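The Long Way Around to a Box File

The invitation from Curberg promised "a working day in the records room, run by a machine." I got there at 11, which gave me time for coffee and a name badge before anything moved.

Curberg sells office automation, and its open day in September was meant to show that a two-legged robot can do a clerk's fetching. The robot is called Mutside. The software that tells it what to do is called Genditby. Visitors stood behind a strip of tape while Hrvoje Stoyanova, who runs the demonstrations, explained that the machine had practiced on 339 cabinet openings before being shown to the public.

It is a number that sounds large until you think about a filing clerk, who gets through that many without anyone printing it on a brochure. I asked how many of the 339 had gone well. Stoyanova said the team preferred to talk about the trend.

The job itself was plain office stuff: a cabinet, a shelf, box files. The robot's own view was shown on a screen beside the tape, and most of us ended up watching that.

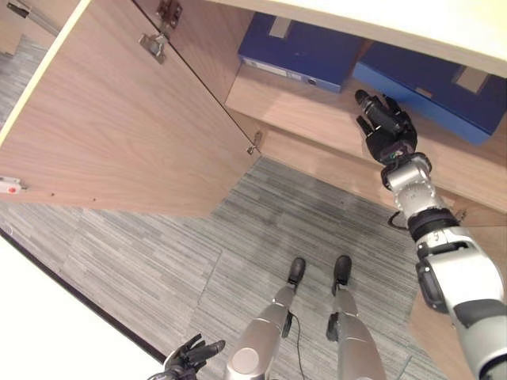

The robot's view of the shelf, its right hand reaching toward the brighter of the two blue box files.

I will give the company this much - the cabinet was an ordinary one, with ordinary hinges, and I have seen rivals demonstrate on furniture that looked built for the occasion. But a room with one known cabinet is a kind room. Stoyanova conceded that a new office would mean a fresh round of setup, and put it at 39 hours. Who pays for those hours is "part of the conversation," she said.

The other visitors were harder to impress than I expected. A buyer from Perić, a storage firm with 7 sites, wanted to know what happens when a file is in the wrong place. In her experience that is most of the work. The answer involved a future version of Genditby.

She also asked about price and was handed a card.

There was a second session after lunch, with the same cabinet. I stayed for part of it, then walked to the station with the buyer, who was still trying to work out whom she was supposed to call.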